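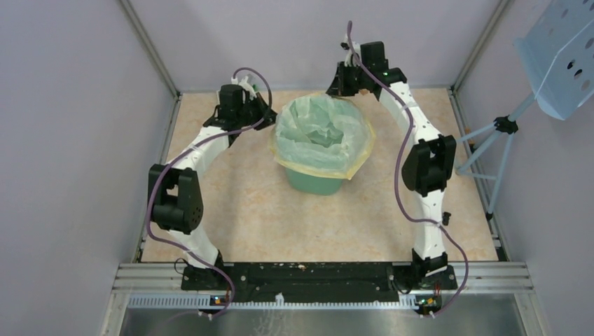 2025-04-02, Tremport, water bench. Started the second round on the tap samples from the lower town, the ones Mireille collected after the main at Courtois was flushed. I had hoped to have the whole set through the conductivity meter before lunch, but the meter wanted calibrating twice (it drifts when the heating comes on, as we all know by now) and so it was gone two before I had a number I would put my name to. I kept my notes to the plain layout we agreed in January, one line per tap. Marcelle Mallet asked whether the label colours could be brought into line with everything else, and I'd be glad of that. The purple of the cable running down the outside of the left arm is very close to what I want for the "flushed, not yet cleared" bottles, a good strong colour that can't be mistaken for our blue or our red. I shall look for tape to match.

Now the results. The first reading at the pumping station end came out at 1349 microsiemens, far higher than I like to see in drinking water, and I ran it again with a fresh rinse and got the same to the last digit. The other 16 bottles are all much lower and sit close together, so I'm inclined to think it is something local to that one tap. Adhiambo thinks a softener has been plumbed in the wrong side of it, and she has been right about that sort of thing before. She is going to ring the Pretano depot and ask whether they have a drawing of the pipework – if they haven't, one of us will have to go down with a torch and look.

The smell test was done by Somtochukwu and me, separately and without comparing notes until the end. We both put down "faint, earthy" for the two bottles from the school and nothing at all for the rest. I'd dearly love a third nose on this, so if anybody reading is free and hasn't got a cold, please come and find me!
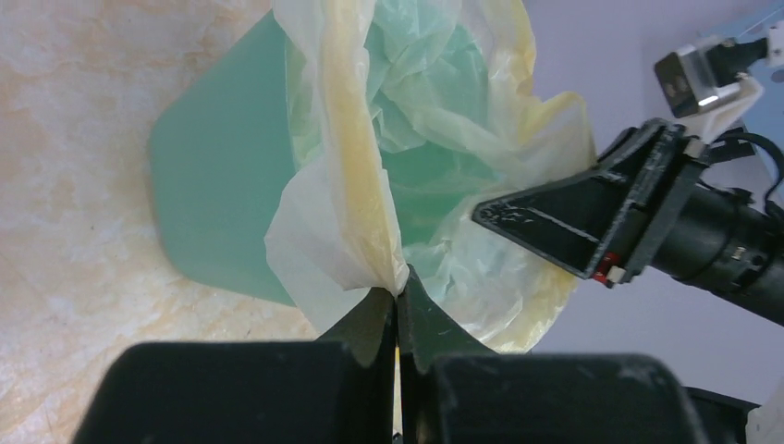
Light green bin, with its plastic bag.

Still to do: the turbidity run, for which I need 5 clean cells and can only find four. Marcelle Maillard may have the other one over with the Lasteo samples. The notice to the 4000 households stays as it is for the time being, boil before drinking, and I've told the front desk so in case people telephone. I would sooner they boiled a kettle for a few days longer than have us change our minds twice. Bottles are in the cold store, second shelf, with the odd one at the left-hand end and a note round its neck. Please don't tip it out.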